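Destemgate Round Tablecloth, Plaid, Reviewed After One Long Summer of Abuse

Filed under: Kitchen and Dining

I own a round table. I did not choose it. It came with the apartment, along with a radiator that knocks and a drawer that opens only for people it likes. The top is white and glossy, and every ring, crumb and smear of jam shows on it like evidence. For the first year I wiped it down four times a day. Then I gave up and bought a cloth.

The cloth is the Destemgate round in plaid, 70 inches across, in blue, white and navy. I paid full price, which I mention so you know where my loyalties lie (with my own decision to spend the money, like everyone else's). Destemgate sells it with a small card explaining that plaid "invites conversation." It has invited one so far. My neighbor Thanasis Michailidis asked if I was having a picnic.

First, the fit. Mine is a good size for the table in the sense that it is bigger than the table. It is not such a good size in the sense that it will not stay put. The weave is smooth on the underside and so is my tabletop, and the two of them have no interest in each other. Pull a chair out with any enthusiasm and the whole thing drifts. By evening there is usually a slice of white table showing on one side and extra cloth hanging over somebody's knees on the other. Destemgate's product page suggests "a light smoothing." I smooth it lightly many times a day.

You can buy clips. Stakau makes a set of metal ones that are sold for this purpose, and I tried them. They hold well, and they catch on your sleeve every time you sit down. They now live in the drawer, which I got open on the third try.

Now for the part most reviews skip, where somebody uses the tablecloth for something other than a bowl of lemons. In this household the table is where shopping gets dumped, where the bathroom cupboard gets sorted out, and where anything too big for the counter goes to wait. Soap, cartons, plastic basins, tubes of whatever it is we put on our elbows. Dinner has to make an appointment.

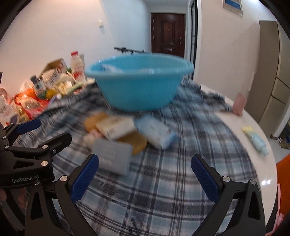
Stustwood, 6/24/18

Sunday is sorting day, and the cloth earns its keep on Sundays. The light-blue basin goes in the middle, the soap bars and packets collect in front of it, the pink cup ends up over by the edge, and the groceries hold the left side until someone finds them a shelf. I would never do this on the bare top. A basin dragged across gloss makes a sound I feel in my teeth, and the cloth takes care of that completely. Put something heavy on it and it even stops wandering for a while, though it makes up for lost time by bunching into folds.

About those folds. This fabric creases if you look at it, and it keeps the crease. I have ironed mine on medium, ironed it on high, and hung it in the bathroom while I showered, a tip from my sister-in-law, Tiziana Ferraro, who also believes in putting spoons in champagne. The iron on high works. It lasts until you put the cloth on the table. If you like a crisp look, buy something with some plastic in it and live with the smell. If you can persuade yourself that rumpled is a style, you will be happy here.

Stains are where I stopped complaining. Coffee washed out. Tomato washed out on the second go. Toothpaste, which I would not have predicted as a tablecloth problem, left a pale patch on one of the navy stripes, and I now keep that stripe toward the wall. The pattern is busy enough to hide a great deal, and I suspect that is the true purpose of plaid. There are crumbs on mine at this moment. I know roughly where they are and I'm not going to do anything about it.

Color has held up fine. The white has gone a little less white, but so has everything else I own. The hem came loose for an inch or two after a few washes and I fixed it with the only thread I had, which is green. It's underneath. Nobody has to know.

One complaint for the company. The care label is enormous, sewn into the edge where it hangs right at lap level, and it's printed in type so small that all that acreage goes to waste. I cut mine off and then had to write to customer service to ask about bleach. The reply came from a Vangelis Galanis, who was polite and quick and told me to consult the label.

As for alternatives, the Vlachopoulos round is thicker and grips better. I borrowed one for a weekend. It's the nicer cloth, it costs more, and it comes only in cream, so it would have lasted in my kitchen until breakfast.

Good: hides everything, washes well, quiet under heavy things.
Bad: slides, creases, label.
Would I buy it again: yes, in September, when it usually goes on sale, and with a non-slip pad this time.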